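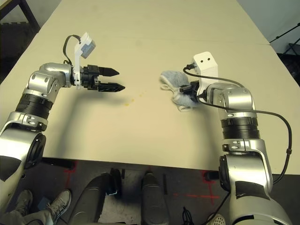
Fold it on a table

Most people I know fold their laundry on the bed, or on the couch with the TV going, or on top of the dryer. I did it on the bed for years. I now think a big bare table is the only good place to do it, and I want to make the case.

Start with the surface. A bed gives under your hands. You smooth a towel flat, lean over to square the corners, and the mattress dips and the towel goes with it. A shirt laid on a comforter takes the shape of the comforter. On a hard top, the cloth lies still and a crease stays where you put it.

Height matters too. Our bed comes up to my knees. A load of towels meant half an hour of bending, and by the end I was rolling things up instead of folding them. A table is where your hands already are.

Then there is color. I used to think this was fussy, but a plain, pale top makes the work easier. You can find the edge of a gray washcloth on beige. You can see the lint, the loose thread and the hem that has started to fray. On our old quilt, which had a busy print, I lost socks in plain view.

The objection I hear most is that nobody has a spare table. I don't have one either. Ours is the dining table, and it gets cleared. That takes two minutes if people have put their mail away and ten if they haven't. My sister-in-law, Jeanine Van Leeuwen, thinks clearing a table in order to cover it with laundry is a silly trade. She folds standing up, against her chest, and she is fast. But her towels come out in different sizes, and her linen closet door doesn't close.

You can buy gadgets for this. I had a Wimer folding board, the hinged kind, and it worked all right on T-shirts. It did nothing for a fitted sheet or a fuzzy sock. It also needed a flat surface to sit on, so I had to clear the table anyway. It went to the yard sale in January with a Wouters drying rack that had lost a leg. We live in Skesemness, where people will buy things at a yard sale in January.

Small, soft things are where the table helps most. A bath towel is big enough to behave anywhere. A washcloth that came out of the dryer in a wad is harder. You have to find a corner, and then another one, and if you do that in the air it droops and twists. Set part of it down, hold one end and work the rest out flat. The table does the job of a second person.

I would also argue for leaving everything else off it. No basket on the table, no coffee, no phone. The basket goes on a chair. I pull out one piece, fold it, and move it to a pile at the far end. When I let the whole load get dumped out in front of me, I spend my time digging through it and the finished piles get knocked over.

My husband says I have too many opinions on towels — he may be right — but he folds at the table now too. He does the washcloths in thirds and I do them in quarters. We keep them on separate shelves.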